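The case for toasting at the table

Most British kitchens keep the toaster on the worktop, against the wall, under a cupboard and near the kettle. The arrangement is so common that it is rarely argued for. I think it is wrong for any household that sits down to breakfast, and that the toaster should be moved to the table and used there. The reasons are practical and mostly concern steam, time and the shape of the plate.

A slice of bread is more than a third water by weight. Toasting drives off part of that water from the outer layers and browns the surface, while the middle stays moist. When the slice leaves the slot it is still giving off steam, and it goes on doing so for a minute or more. What happens to the steam decides the texture. If it can leave from both faces, the crust layer stays crisp. If one face is laid flat on a cold plate, the steam on that side condenses against the glaze and is taken back up by the bread. Anyone who has turned over a slice of toast and found a damp underside has seen the result.

The worktop toaster makes this worse in a predictable way. The toast is made in one place and eaten in another, so it is collected on a plate, often stacked two or four high, and carried. Stacking is the worst treatment available. The inner faces have no route for the steam at all, and the bottom slice carries the weight of the others. By the time the stack has been set down, passed round and divided, the first slices made are the poorest and the cook, who has the last one, usually eats it standing up.

I kept notes on this for part of last July, when I was staying in a rented house at Drirside with five other people and a kitchen at the far end of a passage. The toaster was a Sarko two-slot of no distinction. From the slot to the dining table was a walk of 427 centimetres plus a door, which I measured with the tape from the tool drawer. The walk was short, but it was never made for a single slice. People waited for a full plate, and with two slots a plate for six people takes three rounds. The first pair had been out for the whole of the second and third rounds before anyone buttered them. On the fourth morning we moved the toaster to the dining table. The bread was the same and the dial was left where it was. The complaints about the toast stopped, and the rack, which had been blamed, went back on its shelf.

The usual objections deserve an answer. The first is the flex. A toaster lead is kept short on purpose and will not reach a table in the middle of a room. My answer is to put the table against a wall for breakfast or to accept that only some tables qualify. I do not recommend an extension lead across a floor where people walk with hot drinks. Where the table stands next to a socket, the difficulty does not arise. A lead that hangs over the edge of the table should be tucked up behind the toaster, and if there are small children in the house the whole proposal should wait until they are older.

The second objection is crumbs. They will fall wherever the toast is made, and in the worktop arrangement they fall twice, once at the toaster and once at the table. Moving the toaster brings both lots together. A cloth that can be lifted by its corners and shaken outside deals with them in one go. The crumb tray still has to be emptied, and I would do it weekly.

The third is heat. A toaster warms the surface beneath it less than people fear, but the air above the slots is hot enough to mark a low lampshade, and paper should be kept well away. A firm heatproof mat is sensible under any model on a polished table. Karabo Fourie, who ran a guest house at Trornska for many years and has had toasters on the breakfast tables since she opened, tells me that her only losses were a paper napkin and one plastic butter lid. 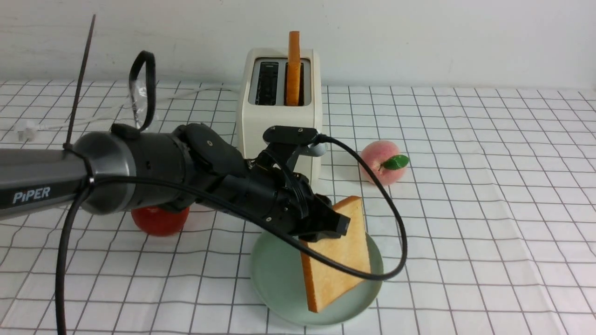 Handling is the part of the matter that receives least thought. A slice should come out of the slot and stay upright for a short time before it is laid down, and a toaster on the table makes this easy to do. It should be held near a top corner, where the crust is stiff, and tilted on its edge over the plate, as this pale golden slice is, with its lower corner nearly touching the sage green. In that position both faces are open to the air. Ten seconds of it is worth having and twenty is better. The plate should be within arm's reach of the toaster, and a slightly raised rim is useful, giving the slice something to lean on when it is put down. A completely flat plate offers no such support, and the toast ends up lying on its face.

The size of the toaster also matters more at the table than on the worktop. Two slots are enough. A four-slot machine is wide, takes up the room of a place setting and encourages people to make more than they can eat at once, which brings back the stack. With two slots the toast arrives in pairs, and each pair is eaten before the next is ready. Service is slower in total but every slice is eaten fresh. For six people I would sooner have two small toasters on separate sockets than one large one.

I should say something about the rack, as readers of my last piece wrote in to defend it. A rack does hold slices upright with a gap between them, and it keeps them crisp. It also cools them very quickly, and butter will not melt into cold toast. The Chin rack I own has narrow bars and wide gaps and is the best I have used, but it is still a remedy for toast that has to travel. Warm plates are a better remedy. I heat mine for a few minutes in a low oven, and the damp patch on the underside is much reduced.

Butter should be soft, and it should be on the table before the first lever goes down. Marmalade can be fetched later.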